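Gripper width signal jumps when fingers close on small fruit, policy keeps re-grasping

Posted in Manipulation Software > Perception and State Estimation
July 2025 · 1329 views · 3 replies

brunel_bench

I'm training a pick-and-place policy from hand-held gripper demonstrations and I have a problem with the width channel. I'm hoping somebody has dealt with it before.

The setup is a two-finger hand-held gripper with a wrist camera. Images are recorded at 50 Hz. Finger width is not measured by an encoder. It is estimated offline from the images by a tracker that fits the two black finger pads and converts the gap to millimeters. The task is food plating with small items: pick up a piece of cut apple with a toothpick in it, move it, put it on the plate.

With whole fruit the width is fine. With cut pieces the estimate is smooth until contact, then it jumps open by a few millimeters, comes back, and jumps again. The policy trained on this data copies it. On the robot it closes on the apple, opens slightly, closes again, and repeats this until the piece drops or the episode times out. 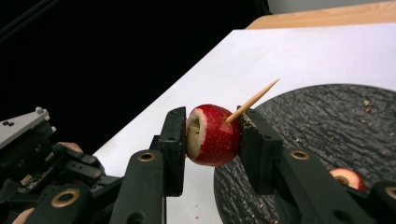

Cut apple piece held over the sheet, dark plate behind the right finger.

My guess is that the tracker is confusing the pad edge with something else, but I can't tell what. The plate is dark gray and the pads are black, so that could be it. The cut side of the apple is against the left pad, and the left side of the estimate looks cleaner to me, but I only checked it by eye.

What I have tried so far:

Median filter on the width, window of 5 frames. It takes out the single-frame spikes and leaves the longer ones.

Retraining with 3000 more steps. No change.

Dropping the 40 worst episodes. Slightly better, but I don't want to keep throwing away data.

Is there a standard way to do this, or should I give up and add an encoder?

clodanik

Your plate is the first thing I would look at. In your picture the rim passes right behind the right finger pad, so on that side you have black in front of dark gray, and the plate has a rough texture with a lot of ridges in it. On the left side the pad is in front of the white sheet and the black backdrop, and the apple flesh is cream colored, so the inner edge has good contrast. If the tracker uses gradients, the right side will find a plate ridge sooner or later and lock onto it. A ridge outside the true edge gives you a wider gap, and that would match your jumps.

To check, don't plot the width. Plot the left and right edge positions separately against frame number. If only the right one jumps, you have your answer. Then run the same check on episodes where the plate is out of view.

If that's the cause, fix it in the tracker and leave the policy alone:

The fingers are on a linkage, so they can't move independently. Calibrate the relation between left and right once with the gripper empty, through a full open and close. After that you have one unknown instead of two. Fit that one value to both pads and weight each side by its residual. When the right side goes bad the left side carries it.

Track something other than the pads. You have brass bushings in the black arms and they are much easier to find than a black edge on a dark plate. Fit circles to the ones on the moving arms and solve for the opening angle. The apple can't cover them in that view, they sit well below it. I would check over the whole stroke that they stay in view.

Limit the rate. A hand can't open and close that fast between two frames. Put a velocity bound in the filter and reject measurements outside of it. A median filter knows nothing about how the gripper moves, so it won't do this for you.

You don't need an encoder for this, though I wouldn't talk you out of one.

mathias_ctl

just binarize the width. open = 1 closed = 0. works for me on everything

trulteteck

Binary works if every object is firm and you want the same squeeze each time. For a piece of apple with one side carved out I would keep it continuous, or you'll be closing at full force on a part that has less behind it.

I agree with clodanik on the tracker. Two things to add.

First, look at what your controller does with the width after contact. If the policy outputs absolute width and you send it straight to the fingers, every bit of noise in the prediction turns into motion. I use a small latch: once the commanded width is below the measured width and the fingers have stopped moving, hold the command. Release only when the policy asks for an opening larger than a threshold for several steps in a row. I set the threshold at 3 mm with 5 steps. You will have to tune it for your fingers.

Second, the toothpick. In that frame it sticks out up and to the right, above the right pad, and its shaft crosses over the plate. It's a thin, light line close to the pad you're having trouble with. If your search window extends above the pad, it may be getting picked up as well. Crop the window to the lower half of the pad and see if the number of jumps goes down. It's a one-line change, so I'd do it before the linkage calibration.

Don't delete the 40 episodes. Rerun the width extraction on them once the tracker is fixed. The images should still be good.

brunel_bench

Plotted the edges separately. It's the right one in nearly every episode, the left barely moves. I cropped the window first and that removed some of the short spikes but the long ones are still there, so I'm going with the bushings. Circle fit works on the first few episodes I tried. I'll put the latch in on the robot side too and post the width plots when the full set has been reprocessed.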